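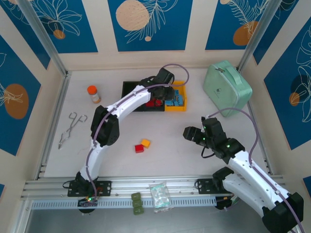 The cable that came loose on episode 153

I promised in my last post that I'd write up the brick sorting, and I will, but first I have to tell you about the cable. It cost me most of May, and I'd like somebody else to get some use out of it.

For anyone new, I've been teaching a pair of small arms to sort building bricks by color. Over the winter I collected a little over 2,000 practice runs, with me doing the driving, and by spring the sorting was going nicely enough that I'd let it run through an evening while I made supper. Then one night I came back with my plate and found the right arm stopped partway through a reach, stiff as a board, while the left one carried on as if it hadn't noticed. The log said the wrist motor had stopped answering on run 153 of that batch. I switched everything off and on again and it worked beautifully, so of course I went to bed thinking it was a software hiccup. (I always think it's a software hiccup.)

It came back the next evening, and the one after. I swapped the power supply. I reinstalled the Prandov driver, which is the little package that talks to the motors, and then went back to the old version in case the new one was to blame. I lowered the speed. Each time I'd get a good long stretch out of it and start feeling clever, and then the arm would freeze again.

It was my friend Neville Tindall who asked where the arm was when it stopped. I hadn't written that down! So I started writing it down, and out of 21 freezes every single one was on a long reach toward the bins, with the wrist turned nearly as far as it goes. The cable was a touch too short for that pose. Each time the wrist rolled over, it tugged at the connector, and after enough tugs the plug had backed out by about the thickness of a fingernail.

The part that bothers me more is what the other arm did. My stop rule only watched each arm separately, so when one dropped out, its partner kept swinging around in the same space. Nothing got hit, but I've reached in there to pick up a stray brick more times than I like to think about, and I'd been trusting that a fault meant everything was still. Now a missed reply from any motor stops both arms – and I turn off the power before my hand goes in, even for one brick.

With a longer cable and a proper clip at the wrist, I ran 100 reaches to the far bins, watching every one with a cup of tea, and had no freezes at all. After that I put the bricks back out and went on with the sorting. 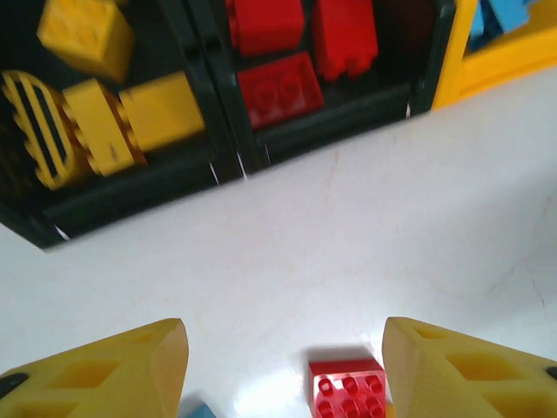
What I'd check first next time

Write down the pose along with the error. Then, with the power off, move the arm by hand to the ends of its travel and watch the cable the whole way, especially at the wrist. Give each plug a gentle push while you're there. I'd do all of that before touching the driver, and I'd have had my evenings back.

The sorting post really is next.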